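4. Putting on the Skendano knee stocking

Read section 3 (Measuring the leg) before you begin. If your ankle measures between two sizes, please ask your fitter in the shop and do not choose by yourself. The size is printed on the inside of the top band.

Caution: Do not wear the stocking if you have an open wound on the leg, or if your doctor has told you that you have poor circulation in the arteries. Ask the doctor first.

4.1 Before you start

1. Take off rings and bracelets. Check your fingernails and your heel for rough places, which can pull the threads.
2. Wash the leg and dry it fully, also between the toes.
3. If you use cream, put it on in the evening. Wait 10 minutes after washing before you put the stocking on.
4. Sit on a firm seat with a back, with both feet flat on the floor.

4.2 Putting on

1. Put your hand inside the stocking as far as the heel pocket.
2. Hold the heel pocket from the inside and turn the stocking inside out down to this point. The foot part stays inside.
3. Open the foot part with both thumbs and slide it over your toes.
4. Pull the foot part over the instep and the heel. The heel pocket must sit exactly on your heel. If it sits to one side, go back to step 3.
5. Take the part which is folded back and bring it over the ankle.
6. Move the fabric up the calf in small steps, with flat hands. Do not pull at the top band.
7. Smooth out all folds. The top band should end two fingers below the bend of the knee.
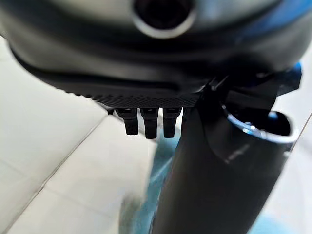
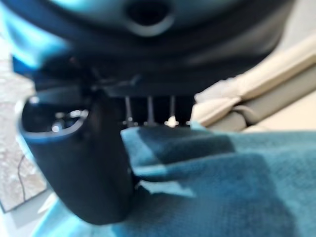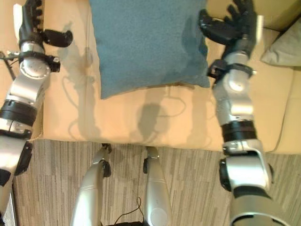 Third picture: blue cushion on a beige couch.

Note: Rubber gloves give a better hold on the fabric. The Vinden household glove is sold separately, in two sizes.

Note: Never fold the top band down, even if the stocking seems too long. A double band presses too strongly on the leg. A stocking that is too long must be exchanged.

Caution: Take the stocking off at once if your toes become blue, white or numb, or if you feel strong pain. If this does not go away quickly, call your doctor.

4.3 Taking off

1. Hold the top band with both hands and turn it down to the ankle.
2. Put your thumbs between the fabric and the ankle, and push the stocking over the heel.
3. Pull it gently from the foot. Do not roll it.

4.4 If someone helps you

The helper sits in front of you, lower than your knee. Steps 1 to 7 are the same, but keep the leg relaxed and do not push against the helper with your foot.

For a practice appointment, please ask for Chutima Sriwong or Marlies Eberhard at our Ollham shop. Bring your own stockings with you. Washing and drying are explained in section 5.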